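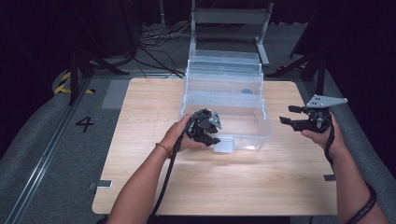
## Why does a car need gears?

I got asked this one in the back seat on the way to Sandoval, right as we started up the big hill, and I thought it was a great question!

So let's start with your bike. Have you ever tried to pedal away from a stop in the hardest gear? Your legs push and push and the bike hardly moves. Now click down to the easy gear. Off you go! Your feet spin like crazy, though, and pretty soon you can't pedal any faster.

A car has the same trouble. Its engine spins really fast, even when the car is just sitting at a stop sign. Mine turns about 700 times every minute while we wait. (I can hum that note. Ask my family, they're sick of it.)

### Low gears

First gear is the strong one. The engine spins a lot and the wheels turn only a little, so the car gets a big, slow shove. I use it to get rolling, and on really steep hills too.

### High gears

Once I'm going 20 miles an hour or so, I've already moved up to gear 3. Out on the highway I'm in top gear, and the engine gets to calm down. Listen for it next time! The sound climbs, drops, then climbs again. Each drop is a gear change.

Lots of cars change gears all by themselves. Mine doesn't, so I get to move the stick, and I still love doing it.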